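Equipment gallery: planning the second bench at Lilport

Posted by Unathi Joubert, Fri 12 December

We have one small robot bench in the workshop and would like a second one in place before the end of January. This page is for the people who will be asked to sign off the money, and for anyone in the other two buildings who has been wondering what the arm costs to keep. Most of the figures were put together by Elmarie Baloyi. The comments on day-to-day use come from Zodwa Msimang, who has the bench booked most mornings.

The arm is the largest single cost, but it is a smaller share of the total than people expect. When we bought the first set-up we budgeted for the arm, the gripper and the table, and then spent months putting in small orders for everything else. This time the small things have their own line from the start. 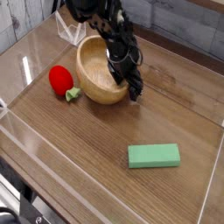
The arm at the bowl, with the toy strawberry and the green foam block on the table. Clear acrylic panels border the work area.

Objects to handle. These are cheap and we should buy more of them. A soft toy, a smooth bowl and a piece of foam ask quite different things of a gripper, and Zodwa would like a wider spread of sizes and surfaces. We have put down 300 for the year, to include replacements. Foam in particular gets marked and torn and should be treated as a consumable.

Gripper. We have two quotes, one from Stallon and one from Udix. The Udix price is lower but leaves out the cable set and the mounting bracket, and once those are added there is little between them. Stallon quotes a lead time of 11 weeks, so a January start would mean borrowing their loan unit -- they have agreed to this in principle, and Refilwe Ngubane is getting it in writing.

Panels. Mabaso can cut acrylic to our drawings. Please allow for one spare sheet per side. Acrylic scratches when it is wiped with the wrong cloth, and a single replacement costs nearly as much in delivery as it does in material. The lighting should be chosen at the same time as the panels, as glare is hard to cure later.

Table. No new spend. Chrysanthi Vrettos has offered a wooden top from stores, which needs checking for flatness before anything is bolted to it.

Service and spares. Three visits a year under the current contract. Adding a second arm to the same contract is cheaper than taking out a new one, provided we tell them before the renewal date.

Comments on the figures should go to Elmarie. She has the full spreadsheet, including the items we decided to leave out.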